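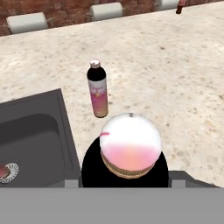

So I've finally given up sugar in my tea. I know, stop the press! But I was a two-sugars person for my whole adult life, three if I'd had a bad morning, and I really didn't think I had it in me.

It started with my neighbour Edgardo Manalastas, who makes the best tea on our road and never puts anything in it but a splash of milk. I went round in May to return his loppers and he gave me a mug without asking how I took it, and I was too polite to say anything. It was lovely. It was a bit malty and not bitter at all, and I drank the lot and then had another one. When I asked what he was doing differently he just said I'd been stewing mine, and went off to look for the biscuits.

He was right, too. I used to drop the bag in, wander off, feed the cat, open the post, come back to something the colour of a fence. Of course it needed two sugars. I've now got a timer (well, my phone) and I take the bag out at 5 minutes, sometimes a touch before if it's one of the strong ones.

Then came the tea itself. I'd been buying whatever was on offer, a giant sack of 100 bags at a time, and leaving it open in the cupboard next to the curry powder. Don't do that. My sister came to stay and asked very kindly if it was meant to taste of cumin. It lives in a proper tin now, with a lid I can barely get off.

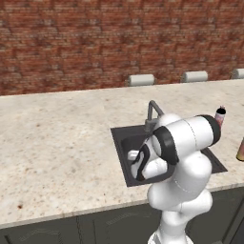

I've been trying different ones from the tea stall at Brerkdale market, which is a bit of a trek on the 198 but the bus goes past the garden centre so I can make a morning of it. The lady there does little paper bags of loose leaf so you don't have to commit. So far I've had an Assam that I loved, a smoky one that tasted like somebody's bonfire coat (sorry, smoky tea fans) and a Ceylon that was fine but went a bit thin with milk. I've also got a Darjeeling on the go for the afternoons and I have it black, which past me would have found hilarious.

Loose leaf does mean more faff. I bought a teapot from the hospice shop in Prurkby, brown and squat with a chip in the lid, and it pours beautifully, not a drip. I did try one of those mesh ball things on a chain first and it was hopeless, leaves everywhere, and the chain fell in every single time. If you've got one that works, tell me which!

As for the sugar, I went down slowly. Half a spoon less each week, and then I got stuck on the last half spoon for ages. That bit was hard. I had a proper sulk one afternoon and put two back in, and it was so sweet I couldn't finish it. I think that's when I knew I was over the hump. Coffee is another matter and I'm not even going to attempt it, so please don't write in.

The other thing that helped was having something to eat with it. A plain oat biscuit, or toast with a scrape of marmalade. Yes, I realise that's just moving the sugar from one place to another, my sister has already pointed it out, thank you.

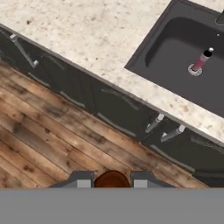 Granite worktop and a dark grey sink.

Next on the list is water. We're very hard round here and I get that horrible film on top if I leave a mug for more than a minute. Edgardo filters his in a jug and swears by it, but the cartridges aren't cheap and I'd have to find room in the fridge door, where the milk and the good mustard live. Has anyone tried it and then gone back to the tap? I'd like to know before I spend the money.

Right, kettle's clicked off.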